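Economics at the Kitchen Table: Household Tips

Prices and Your Pantry

Buy ahead only what you would have bought anyway. A shelf price that drops by a third saves you money on rice, flour or dish soap. It saves you nothing on a jar of something you open once and throw out in the fall.

Check the unit price, printed small on the shelf tag. Larger packages usually cost less per ounce, but stores know that shoppers expect this, and now and then the middle size is the cheapest. When one tag gives the price per ounce and the next gives it per pound, multiply the ounce price by 16 before you compare.

Economists call a good a substitute when people move to it after a price goes up. Keep a short list of your own on the inside of a cabinet door:

Butter in baking: for most muffins and quick breads, use three-quarters as much oil.
Buttermilk: one cup of milk with a tablespoon of vinegar, left for five minutes.
Fresh herbs: one-third the amount of dried.
Brown sugar: one cup of white sugar with a tablespoon of molasses, mixed with a fork.

Freezer Costs

A full freezer holds its temperature better than a half-empty one when the door is opened. Fill the gaps with plastic jugs of water, leaving two inches at the top of each for the ice to expand. Defrost a manual freezer when the frost reaches a quarter inch.

Write the price on the bag along with the date. Regula Hämmerli of Lovesthorpe has done this with meat for years and finds that the expensive cuts get eaten on time.

What a Batch Really Costs

People who sell jam or bread at a market often count the ingredients and leave out everything else. Add up the jars, the lids, the labels, the gas or electricity, and your stall fee. Divide by the number of jars you expect to sell. The number you filled will be higher, and it will make the jam look cheaper than it is.

Say a batch run costs $80 in all and you fill 100 jars. Each jar cost you 80 cents if every one of them sells. If 20 come home again, the others cost you a dollar apiece. Then put a figure on your hours, even a low one. Some readers stop making the fancy labels at this point.

The stall fee is a fixed cost. It is the same whether you bring one crate or six, so a short day at the market is an expensive one.

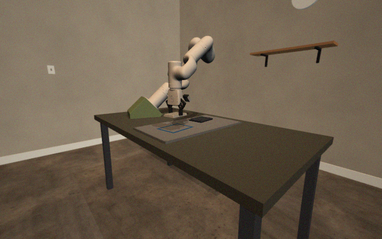
Page 24

Repair or Replace

Get the price of the part before you decide. A door gasket or a drain pump is often cheap, and the labor is the larger share of the bill. If the whole repair comes to more than half the price of a new machine, and the old one is past the middle of its expected life, replace it.

Leave out what you paid for it originally. That money is spent either way and has no bearing on the choice.

Tool Sharing

A tile saw or a carpet cleaner used once a year is better rented or shared. Agree in writing who pays for blades and who stores it. Theresia Camenzind and two neighbors each put in the same amount every May and buy supplies out of that. Return tools clean, with the cord coiled and the manual in the case.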